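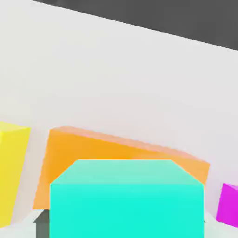
Robotics > Learning methods > Randomized block rehearsal

Last updated May 7, 2024

Randomized block rehearsal

Randomized block rehearsal is a way of teaching a robot arm to pick up and place simple blocks by letting it practice inside a simulator, with the colors, sizes and starting spots shuffled every time. I've been keeping this entry going for a while (I worked on the Foltberg version, so take my fondness for it with a grain of salt!) and I try to update it whenever I rerun something.

How it works

You start with a plain tabletop and a handful of colored blocks. The learner gets a view from close to the gripper plus the finger opening, and that's it. No block positions are handed over. It has to work out where the target is from the picture alone, even when a finger or another block is covering part of it, and believe me, that happens constantly once the gripper gets in close.

Each practice run begins from a fresh layout. At Foltberg we cut a run off after 15 seconds of simulator time, which felt stingy at first, but longer limits mostly taught the arm to dither. A run counts as a success if the named block is lifted and held for 2 seconds without the others being knocked over.

Where it came from

The basic recipe grew out of the Plakora simulator, which had bright, flat-colored blocks because they were quick to render. The Trendley group kept the look and added the shuffling. Before that, everybody's arm did great on the one layout it knew and fell to pieces if you slid a block over by a thumb's width.

Results

My favorite comparison is the one we ran in November. We trained on 193 layouts and then tested on 35 the arm had never met. The shuffled learner handled almost all of them, and the fixed-layout learner grabbed thin air over and over, usually right where the block used to be in training. Long blocks were harder than cubes for both, I think mainly when they sat at an angle and the fingers came down across the wide side.

Known problems

Colors are a crutch. Swap in blocks that all share one color and the success rate drops a lot, so if you need shape to matter, shuffle the colors much harder than we did. Simulated contact is also kinder than the real thing. The Atallah team tried moving a trained learner straight onto a real arm and had to retune the grip force before it would hold anything (ours needed the same fix, plus a slower approach).

See also

Plakora simulator; Grasp timing; Layout shuffling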